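Wallholm textile notebook
August 2021
Entry by M. Tuncer

Carried on with the bedding and soft goods for the Skokville rooms. The bed stays made up while we work, because folding on the bench tells us very little about how people handle these things at home. The bench is hard and flat and everything slides on it. On a bed the fleece sinks in a bit and sticks to whatever is under it.

Pieces on the list for this round: the dark fleece, the thick flowered spread, the light printed cover. The fleece is the one that causes trouble. It is soft and has no stiffness at all, so a fold made in the middle doesn't hold its line out to the ends. Folded in half it is fine. Folded again it starts to round over at the top, and after the third fold it is more of a lump than a stack. I have written "lump" on the sheet for now and we can find a better word later.

Tried leaving the fleece bunched and working from one edge instead of shaking it out first. Slower, but less of it ends up on the floor.

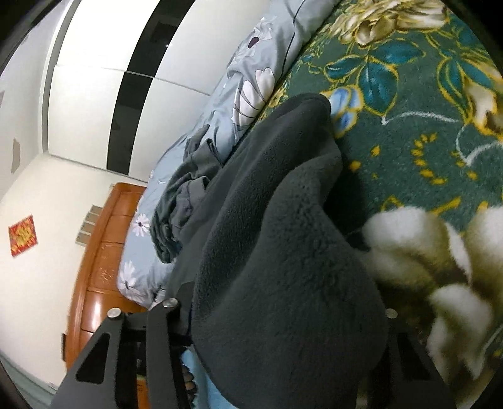

Dark fleece on the flowered bedding. 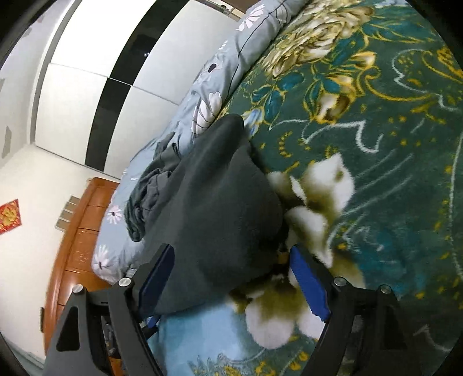 Fold sequence I settled on, to be used by everyone until we change it:

Find a long edge and pull it straight.
Fold in half toward the wall, then in half again the same way.
Press down with a flat hand, center first, then out to the ends.
Fold the short way into 3, not 4. With 4 the top layer springs back.
Leave it alone for a minute before moving it.

The pressing step matters more than I expected. I skipped it on a couple of tries and the fold opened up as soon as I lifted the piece. Did 20 tries in all and wrote each one on the sheet, with remarks where something went wrong. Most of the remarks say the same thing – corner slipped out.

The flowered spread is easier. It has weight and stays where it is put, and the print gives you something to line up against. It takes two people to fold it properly, though, so I left it on the bed and only squared up the edges. The light cover I have not started on. It wants to roll up along the side of the bed and I keep pushing it out of the way.

Storage: the Nasgate bins are too shallow for the fleece folded in 3. It fits if you push, and then it comes out creased. The Thammasiri shelf is deep enough, but the spare towels are on it. Moved half of them down to the bottom and will do the rest when there is space.

Lint is all over the pale bedding again. The roller is nearly used up, please add one to the next order. Also labels, the cloth kind. We had a box of 300 and I can find about a third of it.

Still to do: the light cover, a second person for the spread, a clean copy of the sheet. The Skokville list has to be finished in September.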